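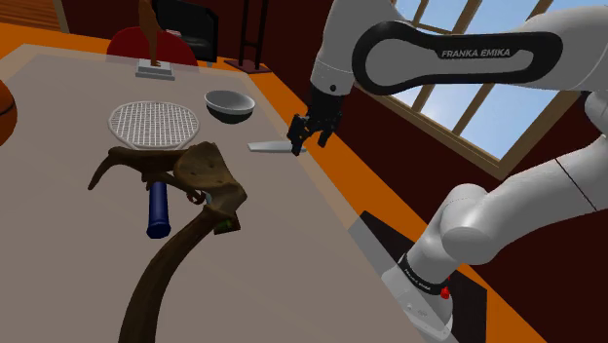

Notebook > Work days > September

Wednesday, after supper

What a day! I have to get this down while it's fresh, even though my feet hurt and the dishes are still in the sink.

We finally ran the new arm through a whole shift's worth of practice on the computer, and I got to sit in the good chair and drive. Yolotzin set it up so the arm in the simulation works over a table covered in odds and ends. At Tovar we get whatever people send us – house clearances, closed restaurants, boxes from the Trosthorpe auction – and it all has to be sorted, tagged and put on a shelf. So she wants the thing to practice on a mess. There's a bowl on there, a round wire rack, a big twisted piece of wood that I would hate to have to wrap, and a flat thin blade sort of thing that gave us fits all morning.

Flat things are the worst. I could have told them that after 12 years on the sorting line! When I pick up a butter knife I slide it to the edge of the table with one finger and pinch it as it comes over. I had never once thought about it. Yolotzin made me do it four or five times on the bench while she watched my hand, and then she went quiet and typed for a long while, and then she had the gripper come straight down at the end of it and we both leaned in like it was a ball game.

It missed. Then it missed some more. Then right before lunch it got it, and held it, and I yelled so loud that Heriberto came out of the office with his sandwich.

The count for the day was 408 tries, and I wrote the good ones on the whiteboard in green. I'm not putting that number here because it's embarrassing, but the afternoon was a lot better than the morning.

I know some of the others are nervous. I was too, back when Heriberto first said the word automation in the break room and everybody stopped chewing. What he told us then, and said again today, is that the arm gets the night bins, the 2,377 pieces of kitchen stuff still sitting in back from the Brendus job, and that the four of us on the line stay on. I believe him, mostly. I'd like it on paper and I told him so. He said that was fair and that he'd have it by the end of the month. We'll see.

But what I keep turning over tonight is how the job has already changed for me, and the arm isn't even bolted down yet. I used to go home with my thumbs aching from doing the same pinch all day. Today I mostly talked. I said "no, come at it from the side" and "that one rolls, watch it," and someone wrote it down! I didn't know I knew so much. Yolotzin says I should be the one to decide which bin it starts on. I picked ladles. They have a handle, they don't roll far, and we have a million of them.

I do worry about the noise, and about who gets called when it stops at two in the morning. Also whether Durkard will still bring the crates in the way we like or if those have to change too. The new ones are so deep you practically have to climb in. I forgot to ask.

Tomorrow we do the bowls. I want to try them upside down, the way they always land when a box gets tipped out. Must remember to bring my own coffee, the machine at work is still making that brown water.

Comments

marlow_k: Ladles first is the right call. We started with lids at our place and lost two weeks to it.

Aunt Pilar: So proud of you mija! Get that promise in writing.

dennisintheback: Who does get called at 2 am? Asking for myself.

Search this notebook
Type a word and press enter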